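Skestholm workshop's homemade arm gets a grip

The arm at the back bench of the Skestholm shared workshop has a gripper at last, and I've spent more evenings than I'd like to admit hanging around while it learned to close on things. If you dropped in during June you'll have seen it as a shoulder and an elbow bolted to a plank, waving at the drill press. Now it has a hand!

A quick catch-up for anyone who only comes in for the laser cutter. The build is called Prastent (the name came off a whiteboard and stuck, please don't ask me to defend it) and it's a tabletop arm put together from whatever we could print, saw or talk somebody out of. Ingeborg Brunner started it in her garage and moved it over to us when her car needed the space back. The motors came as a job lot from Trustudstead, a surplus place a couple of towns over, and two of them were dead on arrival, so the wrist turned up late and the gripper turned up even later.

The parts bill stands at 600 dollars so far, and a fair bit of that went on motors we then had to buy again. We've put 158 hours in the log between us. I'd guess the real number is worse, as I never once remembered to sign in before midnight.

The fingers are blue plastic, long and straight below, with a wide flat part at the top that angles outward. The shape took 10 versions. The early ones were skinny and flexed like a ruler as soon as they touched anything with weight to it, and version six snapped clean across while Ingeborg was showing it to her brother. Then there was the question of what to put on the inside faces. We tried bare plastic, then bike inner tube, then a foam that shed crumbs all over the bench, and we've settled on black rubber for now.

A little camera sits at the wrist looking straight down between the fingers, so what you get on the monitor is mostly gripper, very large, with the object squeezed in the middle. It's a soft picture at that range and we've more or less made our peace with it. The yellow plastic thing has become our regular practice piece — glossy and curved, with ridges on one part of it, so there's hardly a flat spot to grab and the fingers have to come at it from a sensible direction. 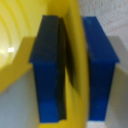 Luangrath, reading the build thread from the other side of the county, thinks we're squeezing too hard, and wrote in to say that a gripper should stop on motor current and forget about position altogether, the way theirs does. According to the same message we'd burn through our spare motors by the end of summer if we carried on telling the fingers where to go and letting them push until they got there. I read it out at the bench and there was a bit of a silence, and then Ingeborg said fine, she'd been meaning to look at that anyway.

So that's the job now. The motor boards can report current, we just weren't listening to it, and the first go at a cutoff was so touchy that the fingers gave up before they'd reached anything at all (air, apparently, was too firm). Raising the limit got us closing properly again. After that we ran a long evening of practice grips with the new setting, and the log shows 98 good ones before I had to lock up. The misses were mostly on curved stuff, with the piece rolling out sideways as the second finger arrived.

There's still plenty to sort out. The cable to the wrist is too short and tugs when the arm reaches left, so we need a longer one, and if anybody has a decent length of flexible four-core lying about at home, we'd love it. The elbow makes a noise I don't care for. Ingeborg wants to redraw the fingers again with a slot, so the rubber can slide out for replacement without a knife, and I've asked her very nicely to wait until the current limit is sorted, which she has agreed to in the tone of someone who already has the drawing open.

The arm is usually running from seven in the evening, and you're welcome to pull up a stool. Bring something awkward for it to pick up — nothing made of glass yet, please. Drawings for the current fingers are in the Prastent folder on the workshop computer, and the older versions are in there too if you fancy printing one that bends.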